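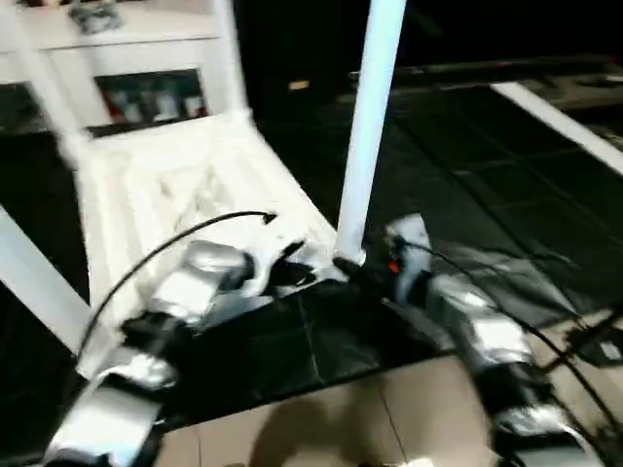

Figure 1. White chair with a slatted seat, in front of a glass-fronted cabinet.

Furniture Basics, Handout 14
Seats, legs and joints
Marjan Daneshvar, Mendgate workshop course

Read this before the bench session. Bring your copy of the Prelthorpe parts sheet.

Terms
Seat: the surface that takes the sitter's weight. It can be solid, woven or slatted. The seat in Figure 1 is slatted, with fine parallel grooves across it.
Back posts: the uprights behind the seat. On many chairs the rear leg and the back post are one piece, so a crack low down can loosen the back as well.
Rail: a horizontal member joining two legs under the seat.
Stretcher: a lighter member lower down – often missing on modern chairs.

Where chairs fail
Most of the trouble is at the corner where the leg meets the seat or rail. People tip back, the rear joints open slightly, and the glue line breaks. Front corners usually go later, often from dragging the chair by its seat.

Checking a chair
Stand it on a flat floor and press on each corner of the seat in turn. Note which leg lifts. Then hold one leg near the joint, steady the seat with the other hand, and push gently both ways. Movement at the joint means it has to come apart and be reglued. Do not add a screw.
On painted chairs, look for a hairline crack in the paint around the joint. White paint shows these well, but it also hides old filler, so run a fingernail along the edge.

Practice piece
Each pair takes one chair from the Flirotska set and fills in the check sheet, one line per joint. Tag loose joints with tape. Leave the clamps alone until the sheet has been signed.

Reading: Mac Giolla course reader, page 238.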